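**Feeding support at Ledport: an interview with the clinic's lead lactation consultant**

The Ledport Family Health Center opened its infant feeding clinic in August. The lead consultant, who came to the center from the maternity ward at Surulo, spoke with us about the first months of the service and the parents who use it.

The clinic is open 2 mornings a week and has seen 160 families so far. Most arrive within ten days of the birth. "They come in worried about supply," the consultant said. "In many cases the supply is fine and the latch needs work. We watch a full feed before we offer any advice."

Asked about nursing in public, she said that the question comes up at nearly every first visit. State law permits a mother to nurse wherever she is otherwise allowed to be, and the clinic gives parents a printed card that says so. "Some mothers want a cover and some do not. We show both and leave the choice with them."

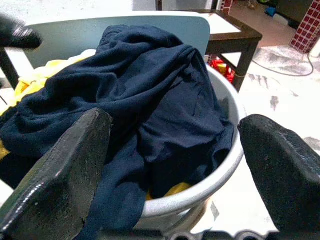

Returning to work is the other frequent concern. The consultant advises parents to write to their employer before leave ends and to ask where the pumping room is, whether it locks, and who holds the key. She spoke well of Trimer, a packaging firm on the east side of town, which set aside a room after two employees made a request in writing.

The service is paid for by a grant of $3,000 from the Rodrigues Fund, with the remainder met from the center's general budget. The grant covers pump rentals and the evening telephone line. An application for renewal has been submitted.

The consultant would like to add a group for grandmothers. "They are in the house at two in the morning when we are not," she said. "Many of them were told to feed by the clock, and they pass that on with the best intentions."

Appointments may be made at the front desk. No referral is required.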